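Home | About | Sheds & Shelves | Recipes | Contact

Blue bins, steel shelves and a very good mood

October 16, 2023

Well, I've finally done something about the packing corner. I've been selling my soap out of what was basically a heap since last December, and every parcel meant ten minutes of rummaging and a bit of swearing. So I went blue. Very blue!
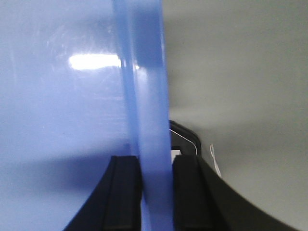
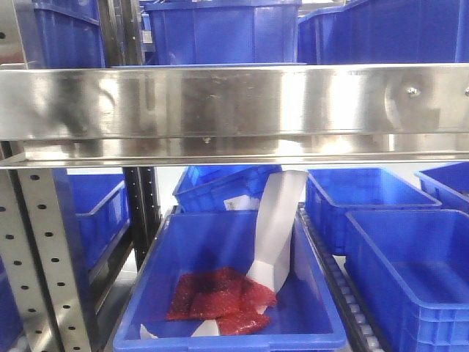
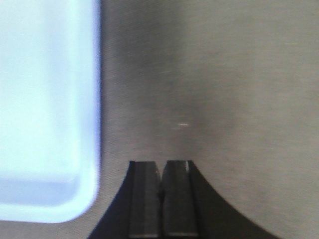
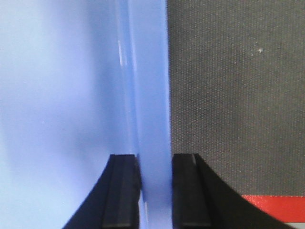 Blue plastic everywhere, and in the second one, the steel shelving with bins up top and down below.

The bins are from Lulto, $33 for a set, and I love them way more than a grown woman should love a tub. Good thick rims, so they're easy to grab. A few have scuffs already (me, dragging them over everything) but I don't mind a bit of wear.

The red bubble wrap stuff gets a bin of its own for now. Nkrumah Yakubu put me onto coloured wrap and I ordered up to 240 sheets' worth in a fit of enthusiasm, so if you buy a lavender bar from me in the next two years, that's how it's coming. I still can't decide whether labels should go on the rim or the front. Rim looks neater, but front is easier to read when I'm half asleep and hunting for tape.

Next job is the tape drawer, which is a disgrace.

Share this post | 33 shares | 3 comments

Rutilio Xolalpa: Front! Always the front. Rim labels peel off on me every time.

Marg: Do the bins nest when they're empty? I've got no room at my place.

Kel_in_the_shed: Now I want to reorganise my garage, thanks a lot. Love the colour.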